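Otari Mobile Arm, Set-up Guide
Section 7: When the arm stops during a bottle task

7.1 What this section is for

Use this section if the arm stops by itself while it moves a bottle between a table and a refrigerator, and the panel shows code 139 (grip force lost) or code 200 (arm path blocked). For all other codes, please see Section 9.

Both codes are protective stops. The arm holds its position and the gripper stays closed on anything it has in it. The arm will not restart alone.

CAUTION: Do not pull a bottle out of a stopped gripper. The gripper can close again for a short moment when the force changes, and a glass bottle can break in your hand.

7.2 Make the area safe

1. Press the red stop button on the base. Wait until the panel light is steady.
2. Keep children and animals out of the room.
3. Put one hand under the bottle, then turn the release knob slowly to the left until the pads open.
4. Put the bottle away from the table edge and check that its cap is tight.
5. If liquid is on the floor, dry it before the base moves again. The wheels lose their grip on wet wood and the position will be wrong after this.

7.3 Code 139: grip force lost

1. Wipe the gripper pads with a dry cloth. Do not use alcohol or kitchen cleaner.
2. Look at the sleeve on the upper arm. If it has moved forward over the gripper, pull it back and fasten the clamp again.
3. On the panel, open Grip and choose the correct bottle type, Glass or Plastic. With the Plastic setting a heavy glass bottle can slip.
4. Run the grip test with an empty plastic bottle.

Note: In units with a serial number from 1751 to 2543, the clamp was delivered too loose. Tighten it by a quarter turn before the first use. The Tarkham service desk will send a new clamp on request.

7.4 Code 200: arm path blocked

This stop comes most often from a refrigerator door. The arm remembers the door angle from the set-up, and if the door stands at another angle, the arm can touch it when it turns.

1. Close the door and all drawers by hand.
2. Move the base back to its start mark.
3. Choose Learn Door Again on the panel and open the door to the angle you will use.
4. Start the task at low speed. Stay near the stop button, but outside the reach of the arm.

If the same code comes back two times, stop using the arm and write down the code and the task name for the service desk.
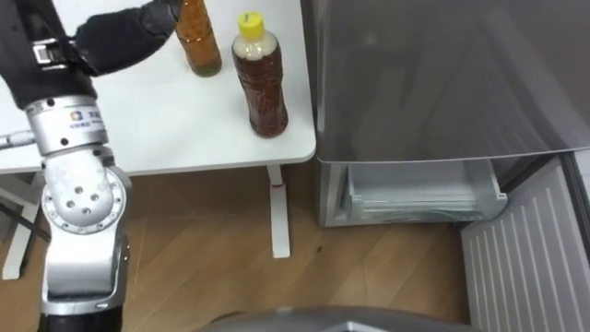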